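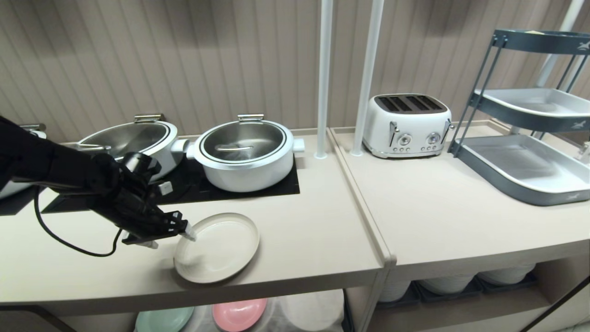

Section 7. Running the kitchen station on a visitor day

Read this section before the doors open. It replaces the open-day page in the June edition, which promised more than the station can deliver in front of a crowd. The steps are for the Cornstead demonstration kitchen and for the matching room at Potasthorpe. If your counter is laid out differently, work through Section 4 first.

7.1 Before visitors arrive

1. Switch on the arm and let the Udon control software finish its self-check. A green status line means the software is content with itself. It doesn't mean the hand will pick up a plate.

2. Put one plate flat on the counter, in front of the cooktop. Use a plate with a raised rim. Flat-edged plates give the fingertips very little to get under, and the sales leaflet is silent on this point.

3. Check the cable that hangs from the arm. It needs enough slack for a full reach, and it must not lie under the plate.

4. Leave the cooktop off at the wall. Pots may stay on it with their lids on. They are set dressing, and you should say so if asked.

5. Run the plate task with the room closed. If it fails, put the plate back in its starting place and run it again. Write down both results.

CAUTION: Keep hands off the counter while the arm is powered. The stop button must be within reach of the operator, who does not leave it to answer questions.

7.2 During the demonstration

6. Tell visitors what the task is before you start it. "The hand will go to the rim of this plate and try to lift it" is enough. Do not say the robot is cooking, helping with dinner or clearing up.

7. Start the task from the Udon screen and let it run. The time limit for one attempt is 90 seconds. It feels longer with people watching, and talking over it makes it worse.

8. If the fingertips touch the rim and the hand stalls there, wait for the software to back off by itself. Do not nudge the plate. Visitors notice, and an assisted lift can't go in the log as a lift.

9. After 2 failed attempts in a row, stop. Home the arm, check the cable again and take questions while the station resets.

NOTE: The toaster and the tray rack are outside the tested task. Requests to "have it make toast" come up at every visit. The answer is no.

7.3 What to say about the numbers

The Ackroyd brochure gives 4,000 plate handlings. Our own log for this station holds 744 attempts, and that figure includes the failures. We have not been shown how the larger number was reached, or on what counter. Give visitors ours – and if they want the other one explained, pass them the contact form.

Expect to be asked when a machine like this will be in ordinary homes. You don't have a date to give, whatever the poster in the lobby suggests.

7.4 Closing down

10. Home the arm, then switch it off. Wait until the joints have settled before reaching over the counter.

11. Wash any plate that has been handled before it goes back on the open shelves.

12. Save the log with every attempt in it, then lock the Udon screen.

Section revised 12/12/2020. Fault codes are in Section 8.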